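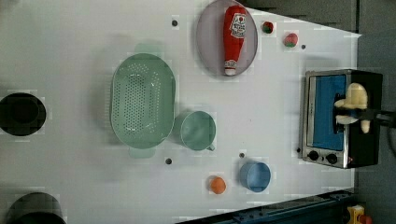

Posted by Laiba Dhanial in Privacy and Records, Kiltley

My landlord's lawyer sent a subpoena to my phone company for 7 months of call records. The company mailed me a notice saying I have 9 days to object. Can I do that without a lawyer? The case is a small one over a deposit at the Clorton building.

Akash Rana
Just ignore it. They can't get that stuff without a warrant.

Simone Cordeiro
Please don't ignore it. Warrants are for the police, and this is a civil case. You can file a motion to quash on your own in most places. Ask the court clerk for the form and whether there's a fee. Mine was $35. Say which records have nothing to do with the deposit, and send a copy to the phone company before the deadline. The judge cut mine down to calls with one number.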